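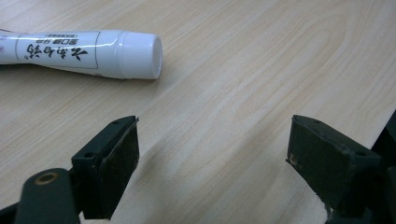

Quick one tonight, kitchen is a mess and I still have labels to print. But a few of you asked how the hot honey mustard thing is going so. Update.

Short version: it has a name, it has a jar, it has a shelf. One shelf. At the Drastham Street market, in the little co-op store by the side door, between somebody's granola and the dog biscuits. It's called Stesano. No it doesn't mean anything. I wanted Fultico for about three weeks and then found out a company that does floor cleaner already has it, and I just could not picture that on a sandwich.

Long version, for anyone who's thinking about making a food product out of the thing everyone at the cookout says you should sell. (Everyone at the cookout is not paying for jars.)

First, the recipe. I've been making this stuff for years by eye, glug of this, spoon of that, taste, more vinegar. Turns out you can't do that if you want to sell it, which I sort of knew. Everything had to be weighed. I made 46 batches between spring and the end of summer. Most were fine! Fine is annoying though. Batch 12 was the best one and I hadn't written down the vinegar properly, just "more than last time." So most of the batches after that were me chasing batch 12. Got it back in the end, or close enough that my sister couldn't tell them apart with her eyes shut. She did ask to stop being involved after that.

Second, the kitchen. My state won't let me sell a condiment like this out of my house, the home baker rules cover cookies and bread and dry stuff and that's it. So I rent time at a shared kitchen called Wuisan, over behind the tire place. Thursday nights, 8 to midnight, because that's the cheap slot. There's a guy who does tamales before me and the room smells unbelievable when I walk in. I'm usually hungry and usually haven't eaten. The kettle there is huge, way bigger than anything I'd used, and mustard behaves different in it – holds heat so much longer, so the first big batch kept cooking after I turned it off and went kind of bitter. Ate the loss. Not literally. Well, some of it.

Third, money. I put in 3,000 dollars of my own and told myself that was the limit. It is almost gone. Biggest chunk was the kitchen deposit, then jars, then the lab test, then insurance which I had completly forgotten was a thing. Labels were cheaper than I expected but I've now printed them twice, the first ones said "mustard seed" in one place and "mustrad" in another and I'd looked at that file probably a hundred times. Get somebody else to read your label. Somebody who doesn't love you.

Jars come in a pallet or they come expensive. I went in the middle and bought 300. They live in my hallway. You have to turn sideways to get to the bathroom.

OK so sales. First weekend at the co-op: 53 jars. I really thought the number was wrong and made the woman at the register check. Then the second weekend it rained and hardly anyone came out and I sold a sad little handful, so I'm trying not to do math based on weekend one. What worked was samples. People will not pick up a jar of something they've never heard of, but give them a pretzel with it on and they hang around and tell you about their ribs. The ones who said "ooh that's hot" mostly bought it. The ones who said "interesting" did not.

Price. I started at 9 bucks and felt weird about it, like I was robbing people. A man selling pickles two tables down told me I was too cheap and I'd be out of business by December. Then he bought two. I haven't changed it yet. When I add up the honey and the jar and the kitchen hours I make some money, if I pay myself nothing, and that's the bit I need to fix. Honey is the problem. Real honey costs what it costs and I tried half honey half brown sugar syrup and it was just sticky. No.

Things I'd do different – buy fewer jars, do the insurance first, write down the vinegar. Also eat dinner before going to the kitchen.

Next up is a smoky one, maybe. People keep asking and I've got some smoked paprika from my cousin that smells like a campfire in a good way. Made a test half batch on Sunday at home just for us and it came out too thick, you could stand a knife in it. Tasted great on eggs. Needs thinning out, maybe with apple cider, maybe just water and stop overthinking it.

Also if you bought a jar and the lid was stiff, sorry, run it under hot water. Couple of people mentioned it. Keep it in the fridge once it's open, it says so on the label but the print is tiny.

I'll be at the table Saturday from 9 till I run out of pretzels. Going to go print labels now.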